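Carkier opened its Brindalton site to visitors for one afternoon in July, and I went along with a group from our maintenance club. The company takes in old workstations, tests them and fits them out again for resale. Most of the building is shelving and packing benches. I had come for the processor cell, a single robot that handles CPUs, and I spent most of my time there.

Our guide was Engelbert Stöckli, who sets up the cell and looks after it. He kept the talk practical. The cell is called Storkent on the floor plan and on the work orders. It took over a job that used to be done by hand, and by his count it has now placed 3,000 processors.

The computer case goes in open, with the board facing up and the load plate of the socket already swung clear. The gripper carries the processor between two fingers, heat spreader up, and lowers it into the socket from directly above.

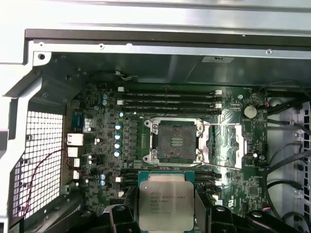
Setup starts with teaching the socket position. Stöckli does this with a dead board that he keeps for the purpose. Each model of workstation has its own program, and he checks the approach height again whenever a new batch comes in. The last stretch is run slowly. Socket pins bend easily, and a board with bent pins goes to a repair bench on the other side of the building.

Cables are the other problem. Every case is wired a little differently, and a loop left standing near the socket can touch a finger on the way down. The operators push the wiring aside before they start a cycle – there is a line for it on the check sheet.

The parts fixture gets just as much attention. It has a recessed pocket for the chip and a slotted holder for a circuit board, so pieces always wait in the same spot.

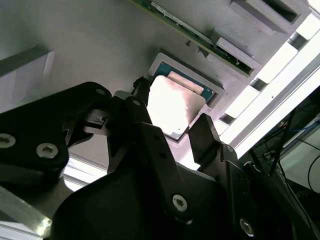
The pocket is wiped out at the start of each shift. After every 200 cycles the finger screws are checked and the fingertips are looked over for wear. A worn tip lets the chip turn slightly in the grip, and then it won't sit square over the socket. Spare fingers come from a machine shop named Pretorius and are kept in a drawer under the controller. Changing a pair means teaching the pick position again.

Someone asked about error 404 in the cell's log. On this machine it means the grip closed without finding a part. Stöckli's first step is to look in the pocket, and his second is to check the finger screws.

We left at four. Parking is on the north side, and visitors need closed shoes.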